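Tarlow Food Share to Put Sorting Arm on Next Year's Equipment List

By Ashley Bramwell

TARLOW, December 2019

The people who pack vegetable baskets for the Tarlow Food Share have been talking about a robot arm since at least last winter, usually over coffee and usually with a good deal of laughing, and now it has found its way onto a real budget sheet with a real line of its own. At their meeting in the old grange hall on Betham Road, the members agreed to set money aside in the coming year toward one arm, one gripper and a sturdy table to bolt them to.

It was a long evening, as those evenings tend to be, and the arm had to wait its turn behind the cold room. The compressor back there was put in with the building in 1967, and there are folks in town who can tell you what kind of mood it is in from the parking lot. Mervyn Rudd, who has kept the thing running longer than he cares to say, asked that its replacement come first, and he got his wish without much of a fight.

"I like the arm fine," Rudd said afterward, while he was stacking chairs. "I'd just like the lettuce to be cold when it gets there."

The food share packs roughly 300 baskets a week through the growing season, and the mix changes with whatever the farms out toward Catterall have sent over. One week it's all squash. The next it's peppers and sweet potatoes and more cucumbers than anyone has a recipe for. Tia Whitlock, who drew up the plan, said that variety was the reason she left the cheaper machines off her list. Those were made for boxes and cartons that are the same every time, and she wanted something that could close on a potato and then on an eggplant without a person changing parts in between.

Her plan splits the purchase over two budget years. The arm and its controller would come first, bought used if a good one turns up, with a service agreement so that the packing crew isn't left reading manuals at six in the morning. Grippers are listed on a line of their own. Whitlock has allowed for a spare set of fingers from the start (she told the meeting she would sooner buy them early than wait on the mail in the middle of August, and a number of heads nodded at that). There is also money for floor anchors, a new electrical circuit, and several days of training for whoever would like it.

Lacey Haworth, who keeps the schedule for the packing shifts, wanted to know what would become of the regulars, some of whom have stood at the same spot along the bench for years and are very fond of it. The answer was that their places are safe. The arm would take the slow middle stretch of the morning, when baskets are being started and the heavy things go in, and people would still finish each one by hand, look it over and tuck in the recipe card. Haworth said she was happy enough with that, so long as it was written down, and so it was.

There was some friendly back and forth about the baskets themselves. Guðlaug Ásgeirsdóttir, who came to Tarlow from Iceland as an engineering student and stayed on to teach at the college in Radstead, has been advising the group in her spare time. She urged them to settle on one basket and stick with it before a single dollar goes toward a machine. A handle that stands up where the arm wants to come down can cost you a whole afternoon, she said, and a shallow basket with a wide opening is a kindness to everybody. The share owns 200 baskets at present, in what Haworth cheerfully called every shape known to man, and a small sum has been added for replacing the worst of them.
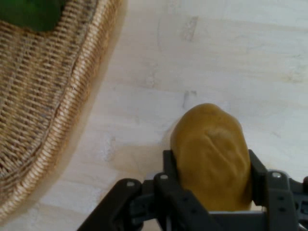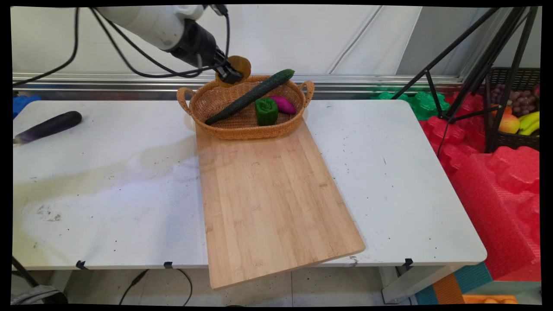

Vegetables and a woven basket, with the gripper holding a yellowish piece in both pictures.

What Happens Next

Whitlock will gather written quotes over the winter and bring them back to the members in February. She has asked each seller to price delivery and setup separately, having been surprised by both on the walk-in shelving a few years ago. The cold room work will be bid at the same time, and if those numbers come in high, the arm will slide to the second year and the table and wiring will go ahead without it.

Anyone who would like to read the full equipment plan can pick up a copy at the grange hall during packing hours. Comments are welcome on paper, in the box by the door, or in person to Whitlock, who would be glad of a hand with the squash while you talk.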